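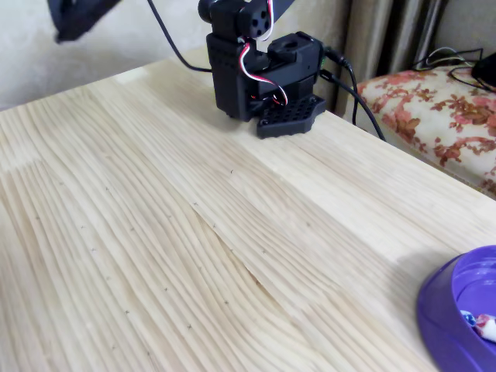 Light pine tabletop at Itmont, with the black arm towards the back edge.

Open day at the Itmont joinery works, August

Itmont makes solid softwood panels: table tops, bench tops, shelving and stair treads. The works is at the far end of the Istham estate, past the tile depot, and the sign is only visible when approached from the south. Parking was on the grass by the log yard. Doors opened at nine and groups were taken round at intervals through the morning. I joined the second group, which had 22 people in it, slightly too many for the moulder shop.

The tour follows the material, starting at the goods-in bay. Sawn boards arrive kiln dried from two suppliers and are stacked on stickers under cover. A sample from each pack is checked with a pin meter and the reading is chalked on the end of the pack. Anything too damp is moved to a conditioning store next door, a plain insulated room with a dehumidifier and a circulating fan. The store was warm and smelt strongly of resin. Boards can stay there for up to 30 days, although our guide said that most come out well before that.

From the store the boards go to the cross-cut saw. An operator marks defects with a fluorescent crayon and the saw reads the marks and cuts them out. Sound knots are left in for the rustic grade and removed for the clear grade. Short lengths go to the finger-jointing line, which was not running on the day. The cutter block had been taken off and was laid out on a bench for visitors to look at, with a worn block beside it for comparison. The wear shows as a slight rounding at the tips of the fingers and is easier to feel than to see.

The moulder dates from 1997 and was bought second-hand. It planes all four faces of a strip in one pass. Ear defenders were handed out at the door and were needed. Feed speed is reduced for resinous stock, and the bed is wiped down with a solvent at the start of each shift. I asked about tear-out around knots. The reply was that fresh knives deal with most of it and the sander deals with the rest.

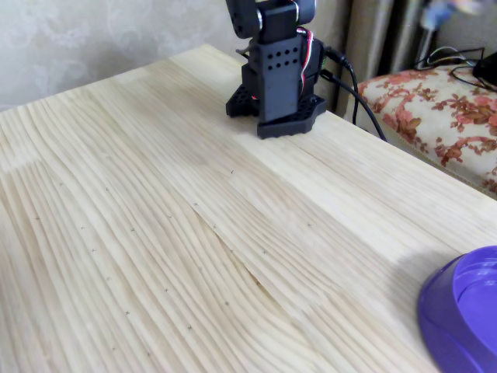
Gluing was the part I had come for. Strips are sorted by hand before they reach the press, with the growth rings turned alternately up and down so that any cupping in one strip is partly cancelled by the next. Two people do this on a long roller table, and they also match for colour, pulling out anything with a marked blue or pink cast. The adhesive is a PVA type applied by roller to one edge only. Too little leaves a starved joint and too much has to be scraped off later, which blunts the scraper and slows the sander.

The press itself is an Avis, a rotary type with hydraulic clamps arranged on a frame that turns like a paddle wheel. A panel is loaded at the front, clamped, and moved round one station while the next is made up. By the time it returns to the front it can be lifted out. It then lies flat in a stack overnight before machining. The shop keeps a record card for each stack with the glue batch, the air temperature and the time out of the press. I thought the cards were the best thing on the tour and would have liked longer with them.

Panels are calibrated on a wide-belt sander made by Tse, first with a coarse belt to bring the thickness down and then with two finer ones. Extraction here is good and there was very little dust on the floor. Offcuts and shavings go to a briquette press at the rear, and the briquettes heat the offices and the conditioning store in winter.
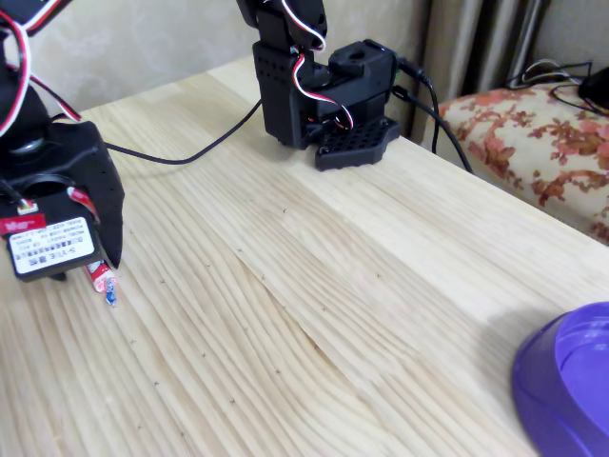 Gripper on the left, its tip down near the tabletop, with the white servo label showing.

Finishing is done only to order. Most panels leave bare, wrapped in film with card on the corners. For those that are finished there is a choice of hard-wax oil, a water-based lacquer or a white-pigmented oil intended to slow the yellowing of pine in daylight. Test pieces of all three were hung in a south-facing window beside an untreated piece. The pigmented oil had changed least. The lacquer had yellowed a little less than the bare wood — less of a difference than I had expected.

The trade counter sells seconds. There were 148 panels on the list when I arrived, mostly rejected for open knots or a chipped edge, and the list had shortened a good deal by noon. I bought one shelf board with a resin pocket near the end, which will be cut off in any case.

Practical points for anyone going next time: closed shoes are required and were checked at the door. The upstairs gallery is reached by an open steel stair and there is no lift. Tea was served in the loading bay. The café at the Istham crossroads closes at two, so eat before the later tours. Bring a tape measure if you want seconds, as the sizes on the list are nominal.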